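# The Etby Returns

*Office of the Vehicle Registrar, Rurnico. Statement placed on file 27 April 2025.*

The Registrar is required to record the circumstances in which a vehicle leaves the register. In the matter of the Bakos pickup, second series, chassis 957, the circumstances are as follows.

The Bakos was built at the Plurico works in a run of 972, with a single cab, a steel load bed and a diesel engine of modest power. It was sold chiefly to farms and to district councils. The model was well regarded for its gearbox and less so for its heater, which the makers twice undertook to improve and did not. By last December, all but one of the 972 had been struck off as scrapped, exported or lost.

Chassis 957 was kept at Etby, at the end of the causeway. Its keeper had submitted the annual return by post for 11 years, and each return was found to be in order. The mileage entered was the same on every form.

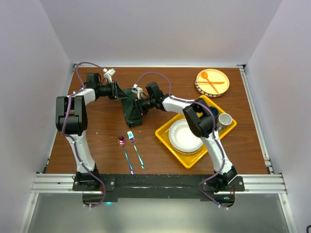

The Office does not object to a vehicle standing idle, and a keeper may declare it off the road at no charge. The keeper at Etby had not done so. The full duty was paid each year, in advance, together with the supplement for carrying goods. An inspector was accordingly sent to establish whether the vehicle was in use.

The inspector reported that the causeway was passable only at low water and that the final stretch was walked. The pickup stood in an open barn facing the sea. Its tyres were sound. The battery was charged, the oil was clean, and there was a full tank of fuel. On the passenger seat lay a flask, a road map and a pair of driving gloves, neatly paired.

The keeper was asked when the vehicle had last been driven. The reply, as entered in the inspector's notebook, was that it had been driven home from the dealer, and that the next journey was to be made by two people. The keeper was asked when the second person was expected. No answer is entered.
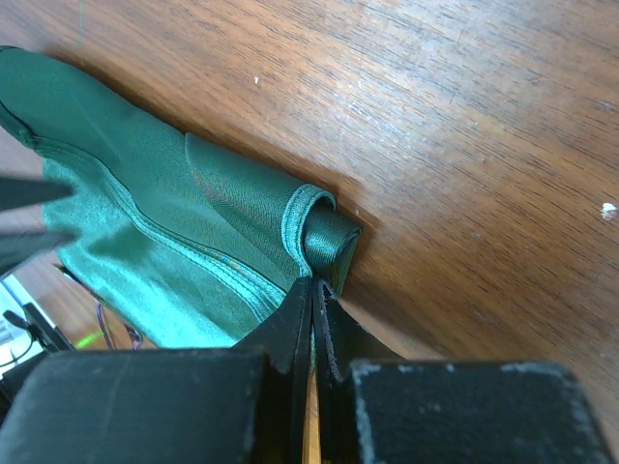
*Green cloth on a wooden tabletop.*

The regulations allow the Office to recover a vehicle for the national collection where it is the last of its type. A sum of 3,000 was offered. The keeper declined by return of post, enclosing the next year's duty.

In the spring a further letter arrived, in a different hand. It stated that the keeper had died during the winter, and that the writer had reached Etby later than intended. It asked what was needed to take the vehicle out on the public road. The Office replied that the duty was paid, the papers were in order, and nothing further was needed.

The vehicle passed the toll at Rurnico four days later, travelling south, with one occupant. The attendant noted that the passenger seat had been left as it was — flask, map and gloves — and that the heater was not working.

It did not return by the same road. No application for export has been received, nor any notice of sale. The Registrar has been asked to strike chassis 957 from the register as untraced, and has considered the request.

The entry is to remain open. The annual form will be sent to Etby in the usual way.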